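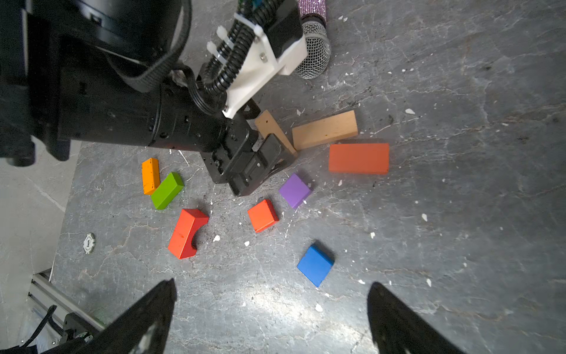

Ein Moderator merkte dazu an, dass die Frage zuerst im Unterforum Netzwerk stand und in den Bereich Datenschutz Gesundheitswesen verschoben wurde. Bitte dort weiterschreiben, der alte Beitrag ist geschlossen.

Frage: Zugriffsprotokolle im Praxissystem, wie lange aufbewahren und wer darf auswerten?

Wir betreiben in einer Gemeinschaftspraxis mit zwei Standorten die Praxissoftware Flememell, Serverversion, lokal gehostet. Das Modul für Zugriffsprotokolle schreibt jeden Aufruf einer Patientenakte mit Benutzerkennung, Arbeitsplatz und Zeitstempel in eine eigene Datenbank. Voreingestellt ist eine Aufbewahrung von 400 Tagen, danach wird der älteste Block überschrieben. Die Datenbank belegt inzwischen 170 GB, die Sicherung läuft nachts nicht mehr im vorgesehenen Fenster durch.

Konkret:
Darf ich die Frist auf 60 Tage herabsetzen?
Müssen die Protokolle in die normale Datensicherung oder reicht ein getrennter Export?
Darf die Praxisleitung die Protokolle ohne Anlass durchsehen?

Eine schriftliche Regelung gibt es bei uns nicht. Im Verzeichnis der Verarbeitungstätigkeiten steht nur "Protokollierung gemäß Herstellervorgabe".

Gestellt am 18. Oktober 2021
Schlagwörter: Zugriffsprotokoll, Löschfrist, Patientenakte, Flememell

3 Antworten

Antwort 1 (vom Fragesteller akzeptiert)

Eine feste gesetzliche Frist für Zugriffsprotokolle in der Arztpraxis ist mir nicht bekannt. Die zehn Jahre aus § 630f BGB gelten für die Patientenakte, also für die Behandlungsdokumentation. Reine Leseprotokolle gehören in der Regel nicht dazu. Die Änderungshistorie der Akte dagegen schon: Nachträgliche Änderungen müssen erkennbar bleiben, samt ursprünglichem Inhalt und Zeitpunkt. Vor jeder Kürzung also prüfen, ob Flememell beides in derselben Tabelle ablegt. In älteren Versionen war das so.

Für die Leseprotokolle gilt Art. 5 DSGVO, Speicherbegrenzung einerseits, Rechenschaftspflicht andererseits. 60 Tage halte ich für knapp. Unberechtigte Zugriffe fallen meist erst auf, wenn ein Patient sich beschwert, und das dauert oft Monate. Üblich ist nach meiner Erfahrung ein Jahr. Die Frist gehört mit Begründung ins Löschkonzept, der Verweis auf die Herstellervorgabe genügt nicht.

Zur Sicherung: getrennter Export ist zulässig, wenn er verschlüsselt und gegen Veränderung geschützt ist. Wir exportieren monatlich mit Sisay auf ein eigenes Volume, Schreibrecht hat nur das Dienstkonto. Die Löschfrist muss auch für den Export gelten, das wird gern vergessen.

Zur Auswertung: Stichproben nach festgelegtem Verfahren ja, Dauerbeobachtung einzelner Beschäftigter nein. Schriftlich festlegen, wer auswertet, wie oft und was mit dem Ergebnis geschieht. Falls ein Betriebsrat existiert, ist er nach § 87 Abs. 1 Nr. 6 BetrVG zu beteiligen.

Kommentar: Bei uns liegen Lese- und Änderungsprotokoll getrennt, zu sehen unter Verwaltung, Protokolle, Speicherort.

Antwort 2

Einfach größere Platte einbauen. Speicher kostet nichts mehr.

Kommentar: Löst weder die Frage nach der Frist noch das Problem mit dem Sicherungsfenster.

Antwort 3

Ergänzung zur Größe. 170 GB sind für zwei Standorte sehr viel. Vermutlich steht die Protokollstufe auf "Detail", dann wird auch jeder Listenaufruf im Wartezimmerfenster geschrieben. Auf "Akte" umstellen, Dienst neu starten, danach die Datenbank komprimieren lassen. Bestehende Einträge bleiben dabei erhalten. Bei uns im MVZ Iltdale lief die Nachtsicherung danach wieder im Zeitfenster.

Vorher den Datenschutzbeauftragten fragen, ob die Stufe "Akte" für die Nachvollziehbarkeit ausreicht.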